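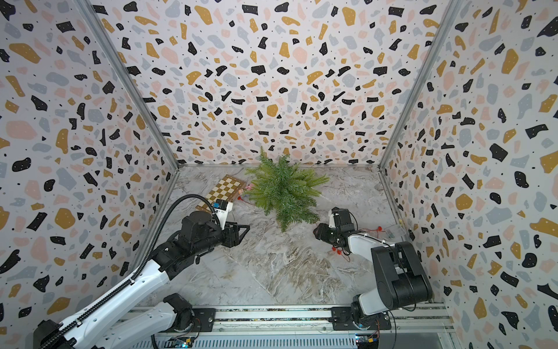

Before You Sign for a Kitchen Appliance

Search this site Go

44 shares 4 comments

The extended plan at the register is a contract, and most people sign it without reading page two. I read the one Rosales Appliance handed me with a dishwasher. It cost $90. It excluded racks, seals, hoses and anything the company calls "wear," a word it never defines.

So a few habits, for what they're worth:

Ask for the full terms before you pay. If the clerk only has a brochure, go home.

Find the deductible. Mine was $50 a visit, in smaller type than the phone number.

Look for an arbitration clause. It usually means you can't sue, and the opt-out, if there is one, tends to have a short deadline.

Keep the receipt and a copy of the terms in a drawer. Thermal paper fades, so photocopy it.

"Lifetime" needs a second look too. On my Kuva pan it meant the life of the product line, and the line ended in May.

I'm told some of these plans pay out without a fight. Maybe. Get the promise in writing, with a date on it.

4 comments Share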